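Hakano Interlocking Floor Tiles, Black -- and a word on machine laying
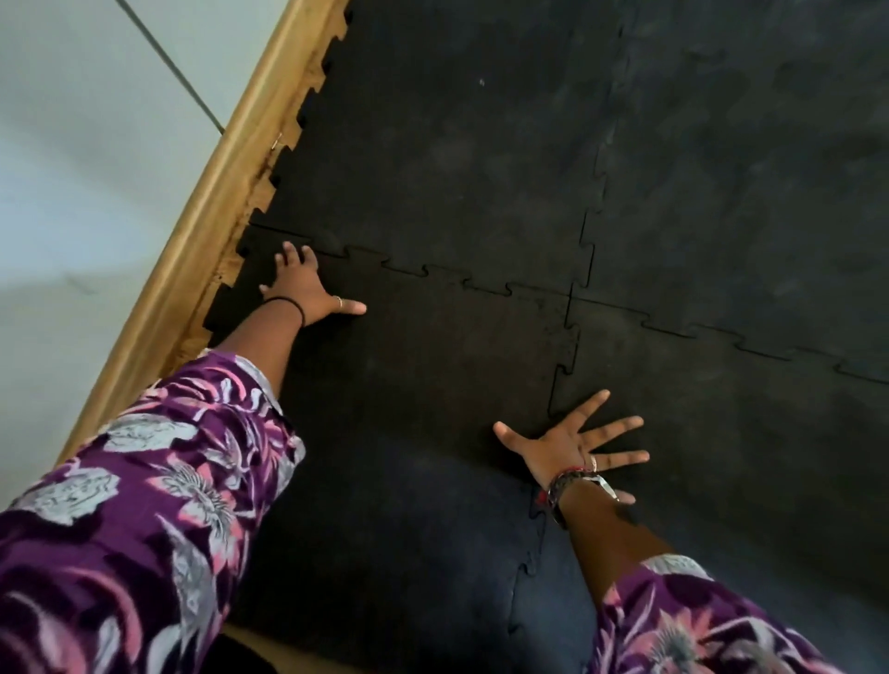
Pressing the joints flat by hand, four tiles meeting at a crossing seam.

Updated March
By the Vumomano product desk

The Hakano is a black rubber floor tile with puzzle-style tabs on every side. It is sold for home gyms, workshops, laundries, play areas and anywhere else a hard floor needs some give. You lay it loose, without glue, and can lift it again when you move or want to get at the floor underneath.

We also get asked, more often each year, whether a robot can lay it. Vumomano sells and services small automation gear as well as flooring, so it's a fair question to put to us. The short answer is no, or at least not in a house and not at a price that makes sense. The longer answer is further down the page.

What you get

Tiles come in packs with loose edge strips in a separate bag. The tabs are cut the same on all four sides, so any tile will join to any other tile in the range and you can turn one end for end if the tabs are being stubborn. The top is matte. It will show dust and scuffs, as any black rubber does, and a damp mop takes most of it off. Don't use solvent cleaners, and keep turpentine and petrol away from it.

The rubber has a smell when the pack is first opened. Stand the tiles on edge in a garage or under a carport for a few days before they go inside. Rubber also grows and shrinks a little with the weather, so bring it into the room the night before and leave a small gap at the walls. If you jam the tiles hard up against a skirting board in winter they may lift in the middle come summer.

Over timber floors, put down a breathable underlay first if the boards have been oiled or polished recently. Some finishes will mark where rubber sits on them for months at a time. We can't tell you which ones. Try an offcut in a cupboard and look at it after a few weeks.

Laying it by hand

Start in the corner you see most from the door. Put the first tile down, bring the second in from above so the tabs sit over the notches, and push down along the joint with flat palms. Work from one end of the seam to the other. A rubber mallet helps on the thicker grade, but most people get by with hands and body weight. Where four tiles meet, do the two straight seams first and leave the crossing until last.

You'll feel a tab that hasn't gone down before you see it. Run your fingers over the seam and press again anywhere there's a ridge. If one won't seat, lift that side and look for grit in the notch.

Tiles can be left with their tabs showing at the wall or finished with edge strips. For a straight finish with no strip, cut the tabs off with a sharp utility knife against a steel rule. Take several light passes. Change the blade when it starts to drag.

Can a machine do it yet?

The Doltance D2 is the arm we're asked about most. It is a two-armed unit on a wheeled base, and we keep one at our Rahman Street workshop. We used it for a series of tile-laying trials over the winter with the standard Hakano tile on a clean, level concrete floor.

It can pick a tile off a stack. It had trouble at first with tiles that had stuck together in the pack, and we now fan them out by hand before a run. It can carry a tile to the right spot and set it down close to square. All of that works well enough to show a customer.

The joint is where it slows down. A person laying tiles does several things at once without giving it much thought: feels for the tab, shifts the tile over a few millimetres, leans in, and spreads both hands so one side doesn't pop up as the other goes down. The D2 has to do these one after the other. It presses, backs off, looks, and presses again. Rubber bends while you're holding it, and the tab that was lined up a moment ago has moved by the time the gripper comes down. Black tabs on a black tile are also hard for its cameras to pick out. More light helped a bit -- too much gave us glare off the surface.

Over 100 joints on the concrete, the arm fully closed 50 without anyone stepping in. The others needed a push by hand at one or more tabs. It was also much slower than a person, and that's with the stack fanned out and the floor swept ahead of it.

We then tried it in a furnished room and stopped fairly soon. Skirting boards, cables, door frames and a floor with a slight fall in it all caused trouble. The base also needs somewhere to stand, and as the floor fills up it has to roll back over tiles it has just laid. That tends to open the seams again.

Where it does make sense

On a large open job the sums are a little different. In a hall or warehouse that takes about 1000 tiles, most of the work is carrying, and carrying is the part that wears out backs and knees. Two of our trade customers use a D2 to fetch and place tiles while a person follows along on knee pads and closes the seams. They tell us they're happy with it, though it's no quicker overall. The person at the end of the day is less tired.

If that's the sort of job you have, ask us about hiring the arm. We don't recommend buying one for flooring alone.

Doltance has said it is working on a wider pressing pad with touch sensing for release in 2027. We'll run the same trial with it when we get one and put the results on this page, good or bad. Until then we'd plan any home job as hand work.

Questions we get

Will the tiles join to a foam mat? No. The tabs on foam play mats are a different shape and the foam is softer. You can butt the two together or let one lap over the other, but the lap will be a trip edge.

Can I lay over carpet? Only the thicker grade, and only over short pile. Seams on carpet will work loose sooner.

Do I need knee pads? For a single room you can do without. For anything bigger, yes.

Can I return opened packs? Uncut tiles, yes, if they're clean and the edge strips are still in the bag. Cut tiles, no.

Will a robot vacuum run on it? Most will. Some with drop sensors stop on black floors, whatever the brand of tile, so check the vacuum's manual before you lay the whole room.

Samples

A sample is a cut piece with tabs on two sides. Order two if you want to try the joint for yourself. The price comes off your first full pack.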